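## 4. Mounting the gripper and checking the wrist view

This section starts when the arm is already fixed and the emergency stop was tested (section 3). You need one hex key set, a clean cloth, a marker pen and 30 minutes without other people working close to the arm.

The steps are written for our own build in the Jodemton workshop. If you repeat the build at home, the order stays the same, but your cable lengths will be different. Please measure them again.

**Caution:** Switch off the arm and pull the main plug before you put your hand between the fingers. The soft stop on the control screen does not remove power from the gripper.

### 4.1 Preparing the flange

1. Move the arm to the service pose, with the wrist at the height of your chest. Switch off and wait until the status light is dark.
2. Wipe the flange with the dry cloth. Do not use oil or spray here.
3. Look for the small line which we drew with the marker on the wrist. If it is gone, draw a new one at the top, in the direction of the camera.
4. Pull the signal cable through the wrist opening until you have a free loop the length of your hand.

Note: The loop looks too long at first. When the wrist turns to its end position, it becomes short very quickly. Sylvie Carrier made the first one shorter and we had to order the cable again from Ķēniņš.

### 4.2 Attaching the gripper

1. Hold the gripper with one hand under the housing. Never carry it by the fingers or by the linkages.
2. Turn it so that the name on the housing faces the same side as the camera.
3. Connect the signal cable first, then the power cable. Both plugs have a key and go in only one way. If you feel resistance, stop and look.
4. Put in the mounting screws by hand. Then tighten them crosswise, a little each time.
5. Push the cable loop back gently and close the clip.
6. Try to move the housing by hand. There should be no play between the gripper and the wrist. A small play in the fingertips themselves is normal when the power is off.

**Caution:** Do not use thread glue on the mounting screws. We take the gripper off quite often, and a damaged thread in the flange is a big repair.

### 4.3 First power-on

1. Put the main plug in and clear the area on both sides of the arm.
2. Keep one hand at the emergency stop. Switch on.
3. On the Plivico panel, choose "Gripper", then "Find zero". The fingers will close slowly and open again.
4. Repeat this 2 times. The open position should be the same each time.
5. If the fingers stop before they close, switch off and check 4.2, step 5. In our case it was always the clip which pressed on the cable.

### 4.4 Checking the wrist camera

The camera must see both fingertips when the gripper is open, and also enough of the room behind them. Many people turn the camera down too much – then the fingers are big and nice, but you do not see where the arm is going.

1. Open the gripper fully and start the live view.
2. Turn the camera bracket until the housing is in the bottom middle of the view and the lettering on it is level.
3. Check that you see floor through the gap between the fingertips.
4. Check that a distant object with straight vertical edges is visible in the upper half. We use the black TV stand at the far wall.
5. Tighten the bracket screw and look one more time. The bracket likes to turn a little with the screw. 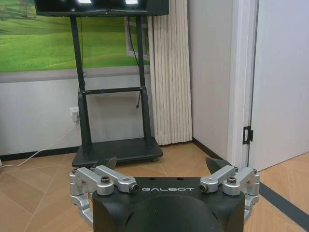
6. Save the view on the panel under the name "Ginau" and the number of the gripper. The program compares later views with the saved one and gives a warning if the bracket has moved.

Note: The room light changes the result. Bright reflections on a dark screen can make the automatic exposure go down, and then black fingertips are hard to separate from the background. Set the exposure by hand if the edges of the fingers are not clear.

### 4.5 Before you drive the arm around

- Pick up any cable that lies on the floor, or route it along the wall.
- Keep the door at a fixed position, fully open or fully closed, for the whole session.
- For the first movements, set the speed to the lowest step. Go up only after the arm has reached each corner of its range – slowly, and with someone at the stop button.

If the bracket warning comes more than 2 times in one session, do not save a new view to make it quiet. Take the bracket off, clean both faces and begin again from 4.4, step 1.

Write the gripper number and your initials in the workshop log when you finish. Continue with section 5, Teaching the rest position.

*Section last changed February 11, 2026. Corrections please to Sylvie Carrier.*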